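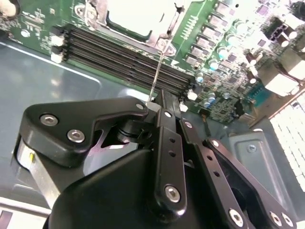
Green board in the metal tray, socket end up, white wire still on it.

January 1, 2025
Bench notebook, Durkarham workshop
3 min read

Quiet building, heat on, whole bench to myself. Best possible way to start a year! I finally got to spend real time with the green motherboard from the Hustholm box, and I'm writing this up before I forget which screws went in which cup.

First thing I did was just look at it for a while. I love a crowded board. The metal frame around the CPU socket catches the light so nicely, and once you start following the parts outward from there it's hard to stop. I made a pencil sketch of the socket area on the back of the Okeke packing slip (taped in on the facing page) with the screw bosses at the corners marked, so we have something to point at when we talk about it.

Then the white wire. It hangs down from just under the socket, thin stuff, and I haven't decided what it is. Could be a rework wire somebody added, could be a sensor lead, could be a stray that got caught up in there. I did NOT pull on it. Plan is to trace it under the magnifier with the board flat, write down both ends, and only then think about lifting anything. If it's soldered I want to see the joint before anyone goes near it with an iron.

Cleaning: went over the open areas with the soft brush, then air in short bursts, working away from the socket. Swabs and alcohol on the far edge only. I used up 31 swabs, which is ridiculous for one edge, but the cheap ones shed and I kept tossing them at the first bit of fuzz. Please let's order the foam kind.

Resistance check on the main power rail, board unpowered, everything unplugged: 145 ohms, and the same again with the leads swapped. Not a short! I did a little dance. It doesn't prove a thing about the rest of the board, but the last Hustholm one was dead flat at this step, so I'm taking it.

Screws: 6 in the blue cup, all from the mounting holes. Two more in the lid of the tape box that I can't match to anything. They might be from the Jondwood case we stripped in July. Leave them where they are for now.

To do next:
- trace the wire, both ends, and add it to the sketch
- look into the socket with the ring light before a CPU goes anywhere near it
- find the thermal paste (it was in the drawer under the scale, it isn't now)
- check the coin cell holder for crust

If you need the bench before I'm back, slide the whole mat over, board and all, and please don't lift it by the wire side. Strap is clipped to the left rail.

Comments

solderwick: If it's thin solid-core white I'd bet on a rework wire. We had two boards from Hustholm with the same kind of thing, running to a pad on the back. Flip it and check there first.

bench4: The thermal paste is in my toolbox, sorry. Putting it back tonight. And yes to foam swabs, please!

mossy_tin: 145 both ways sounds good to me. What meter were you on? The yellow one reads high when its battery gets low.

durk_nights: Those loose screws are too short for the Jondwood case. I tried them.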